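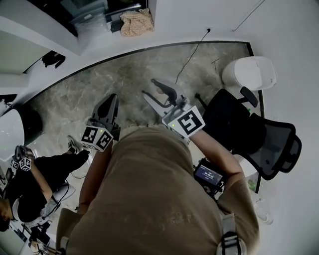 Can It Fold a Towel Yet?

HOME & WORK

I own a dishwasher, a washing machine and a little round vacuum that gets stuck under the same armchair every night at 8 p.m., and I still spend most of my evenings picking things up and putting them down somewhere else. Cup to sink. Sock to basket. Mail to the other pile of mail. So when people tell me the robots are coming for the housework, my first question is always when, and can they start with the hall closet?

I have been asking that question for a good part of the year now, of pretty much anyone who would let me in the door. I've watched a machine wipe a table beautifully and then wipe it again, and again, until somebody pressed a button. I've watched another one load a mug into a dish rack so slowly that I finished my sandwich. And in September I wound up at Sustbridge, a small outfit that doesn't build robots at all. What they make is practice.

The idea is pretty easy once somebody puts the thing in your hand. A robot arm that's going to tidy a kitchen has to learn what tidying feels like from the fingers' end, and you can't just describe it. So people do the chores themselves, holding a pair of grippers like the ones a robot would have, with a camera on their head and square black-and-white markers on the tools so a computer can work out where each one was. You pick up a cup with the gripper. You set it down. You do it again, a bit to the left. Later on, if all goes well, a machine learns to do the same from the recordings.

"Everybody thinks it's going to be exciting," Nazanin Tabrizi told me while she got me strapped in. She runs the sessions, and she has the patience of a really good driving instructor. "It's chores. You're going to be bored by lunch."

I wasn't bored by lunch, because I was terrible at it! Try it sometime with a pair of salad tongs and you'll get the idea. My first job was to pick up a cup and move it over by the width of my hand, and I knocked it flat three times before I got it to stay up. You lose all the stuff you don't know you're using: the little roll of the thumb, the pinky that steadies the bottom, the way you can tell from the weight that there's still coffee in there. Two fingers that open and close, that's your lot. I came away with a lot more sympathy for the sandwich robot.
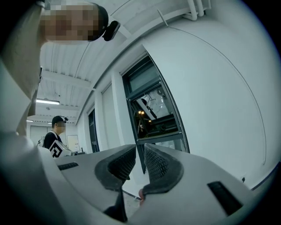
What surprised me more was how much of the day went to things that weren't the chore. Cables get moved. Batteries get checked. Somebody's cap slips and the whole take is no good. Rory Mackay, who has worked there since they had one room and a folding table, figures they keep 75 takes out of every hundred on a good day, and he did not want to talk about a bad one. A new task needs some 300 takes before anybody bothers to train on it, and that's for one thing, like standing a bottle upright. Folding a T-shirt is a different planet. Cloth never lands the same way twice, and a shirt that's been tossed in a heap can look like practically anything.

Then there's the question of whose kitchen. My mother keeps her cups upside down on a shelf liner. I keep mine wherever they fit. A machine that learned on one table in one tidy room may go all to pieces in front of a cluttered counter with the sun coming in sideways – and every house has something like that, plus a cat. Mackay's answer is more rooms, more hands, more takes. Maybe so. I asked him if he'd have one at home and he thought about it for a while and said he would, in the garage.

Shops and warehouses are a different story, or at least the next chapter. I drove over to Zakport, where they pack spare parts for garden equipment, and Britta Rathjen walked me down the line. They have a single arm there lifting bottles of oil into cartons. It does just that job, the bottles are always the same, and they always show up in the same spot, pointing the same way. She's fond of it. She's also clear about what it's good for.

"If the carton's crushed, it packs the crushed carton," she said. "My people would throw it on the floor and get a new one and never even mention it to me."

She had it on a 7 week trial when I visited, and she was leaning toward keeping it, mostly for the evening shift, when she has trouble finding anyone. She reckons it stops and waits for help 3 times in a normal shift. She can live with that. Could you, in your kitchen, with dinner on? I go back and forth. I'd put up with a lot from something that emptied the dishwasher, and I already put up with a lot from my kids, who don't.

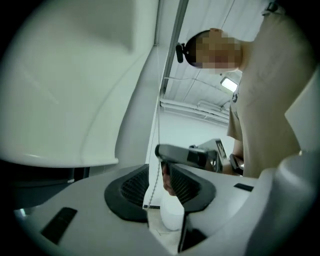 A cup is about the friendliest thing you can ask a gripper to pick up, by the way. It stands still and it doesn't squash much. Ask for a grape, or a plastic bag, or one sheet of paper towel off the roll, and you'll find out fast where things really are. Rostislav Hudec, who repairs packing machines for a living and has heard every promise going, has his own test. He wants to see a robot find the end of the tape. "When it can do that," he said, "call me and I'll retire."

So where does that leave the hall closet? Wiping, yes, if you clear the surface first. Picking up things that are hard, dry and about the size of a soda can, pretty good and getting better. Laundry, I've seen it done once, on one kind of towel, in a lab, and I clapped. Beds, no. Anything behind anything else, no. My own guess is that the shop floor gets useful help well before the house does, and that the first home machine worth paying for will do two or three dull jobs slowly while we're asleep. I'd take that. I'm not proud.

Meanwhile, Tabrizi says I can come back and practice. I've been working on the tongs.

Filed under: Home & Work, Robots, Chores

214 shares | 3 comments

Shirin Naseri
Tried the salad tongs thing with my coffee mug. Needed a mop. Great piece!

partsbin_dave
Hudec is right about the tape. I can't find the end of it either and I've got ten fingers.

Maureen K.
I don't need it to be fast, I need it to put the lids with the right containers. Please ask them about lids next time.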